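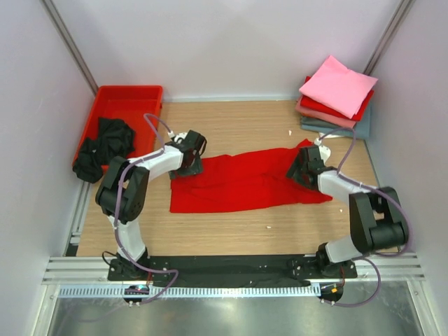

Das Hemd muss mit der Vorderseite nach unten liegen, sonst sitzt der Kragen nachher schief, wandte ein Leser des Haushaltslexikons Drusstead gegen die erste Fassung dieses Artikels ein, und er hat damit für Oberhemden völlig recht. Bei T-Shirts, Tüchern und Unterwäsche gehen die Meinungen auseinander, und gerade das macht das Wäschefalten zu einem so ergiebigen Thema!

Wäschefalten

Wäschefalten (regional auch Wäsche zusammenlegen, österreichisch Wäsche zusammenlegen oder schlichten) bezeichnet das Zusammenlegen von Kleidung und Haushaltstextilien zu flachen, stapelbaren Formen. Es steht meist am Ende des Waschtags, nach dem Trocknen und gegebenenfalls dem Bügeln.

Grundlagen

Am Anfang steht das Ausbreiten. Das Stück wird auf einer glatten, ausreichend großen Fläche abgelegt, an zwei Ecken oder Kanten gefasst und leicht auseinandergezogen. Dieser kurze Zug ist wunderbar wirksam: Viele Knitter in Jersey und dünner Baumwolle lassen sich so schon vor dem ersten Falz mindern. Danach streicht man von der Mitte nach außen. Erst dann folgen die Längsfalze und zuletzt die Querfalze.

Verfahren

Beim klassischen Ladenfalz werden beide Seiten eines Oberteils samt Ärmeln zur Rückenmitte gelegt, anschließend wird das untere Ende zum Kragen hochgeschlagen. Der Schnellfalz kommt mit drei Griffpunkten auf einer gedachten Längslinie aus und wirkt beim ersten Zusehen wie ein Zaubertrick – nach etwas Übung gelingt er fast jedem. Beim Päckchenfalz entsteht ein kleines, festes Rechteck, das in der Schublade aufrecht steht. Tücher faltet man in der Regel durch wiederholtes Halbieren; nach drei Halbierungen liegen 8 Lagen übereinander, und dicker Frottee sperrt sich dann schon merklich.

Stapeln

Ein guter Stapel hat die geschlossene Falzkante vorn. Große und schwere Stücke kommen nach unten, kleine und leichte nach oben. Reizvoll ist auch das Ordnen nach Farben, weil sich verwandte Töne im Schrank schnell wiederfinden lassen. Noch ungefaltete Teile bleiben bis zuletzt in einem eigenen Behälter, damit sie nicht zwischen die fertigen geraten.

Hilfsmittel

Faltbretter geben die Breite vor und liefern gleichmäßige Ergebnisse. Verbreitet sind klappbare Modelle wie das Sikemico, daneben einfache Schablonen aus Karton, etwa der Bogen Yoo.

Siehe auch: Bügeln, Kleiderschrank, Wäschetrocknung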